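12/2/21

Up before the alarm again, and all because of marmalade! I finished the last of the Sevilles before breakfast and I am so pleased with this batch I could sing. Three batches in now and I finally seem to have got the hang of the set. The first one in January was more or less orange soup, the second you could have soled a boot with, and this one wobbles on a cold saucer just as the book says it should.

I soaked the peel overnight, cut thinner than before (my thumb is sore, worth it), and put the pips in the muslin with a bit more of the pith. Then a good long simmer, two hours and a bit, until the peel squashed between my fingers. I think I was too impatient last time. You can't soften it once the sugar is in, and I had read that in three different places and still ignored it.

The fruit came from Zurier, the little shop by the bridge, who had one last crate by the door and told me there would be no more this year. I bought far too many. A basket is the best thing for keeping citrus in, I've found, as the air gets round it and you spot a soft one before it spoils its neighbours. In a plastic bag they sweat and go blue in no time. 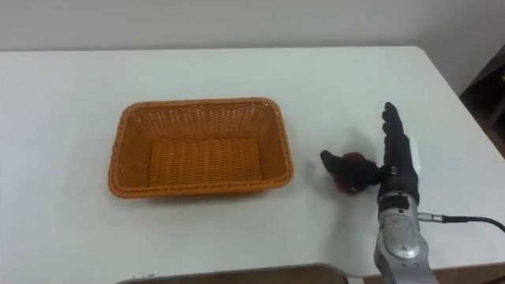 The wicker basket, 12/2. No oranges left!

Sugar was the only worry. I had one 400 g bag at the back of the cupboard, which would hardly have done a jar, so I walked down to Rastogi in the freezing wind and came back with enough for this lot and probably for the rhubarb too. The path along the river was solid ice in the shady part and there were ducks standing about on the edge looking put out. Lovely clear light, though, and I saw my first snowdrops, a whole bank of them under the wall. I stood there grinning like an idiot until my ears hurt.

Back home I warmed the sugar in the oven first, a new trick for me, and it melted in so quickly! Rolling boil, saucers in the freezer, windows streaming. It reached the wrinkle at almost the moment I had given up and gone to look for the phone. I let it stand a while before potting so the peel wouldn't all float to the top, another thing I got wrong in January.
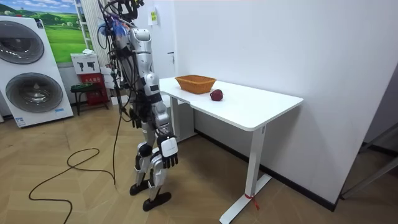

I had toast with it at eleven and again at four, and I regret neither. It's dark and properly bitter, with a bit of a kick at the end that might be the spoonful of treacle. Next year I want to try one with whisky and one with ginger, and I'd like to get hold of some of the flat-sided jars, as they stack so much better than my odd assortment.

Must remember: labels, more wax discs, wash the muslin before it goes stiff. And put a jar aside for November, when I always run out and have to buy the stuff in tubs. Hands still smell of orange. Bed with the seed catalogue.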